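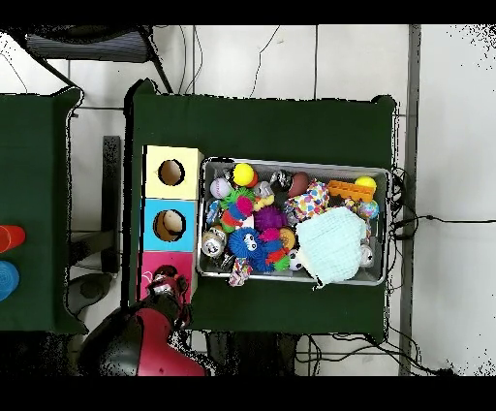
Ticket 323: Daily reflection email arriving blank

Status: Reopened
Opened: April 2020
Reported by: Ruth Ccori, Voddale Meditation Circle
Assigned to: Zeyu Guo

Ruth: Subscribers are getting the morning reflection with a subject line and no reflection. Two members have written to say it was the most profound one yet. I'd still like it fixed.

Zeyu: Reproduced on my own account. The subject was "On Generosity" and the body gave nothing. Checking the template.

Zeyu: Found it. Loltus drops any passage containing a curly apostrophe, and whoever pasted in the July readings on forgiveness used plenty. I've straightened them all. Test send to Kevin Correa came through with full text.

Status changed to Resolved.

Ruth: Reopening, sorry. The text is back, but the Ostovwood group now receives it three times. Kevin has been patient about this, but the reading was on patience, so he may feel he has no choice.

Zeyu: Ostovwood is on the list under its old name, its new name and "Ostovwood (use this one)". I've removed the first two. Please confirm after the 5 am send.

Ruth: One copy received. Could the signature be centred as well?

Zeyu: Separate ticket, please.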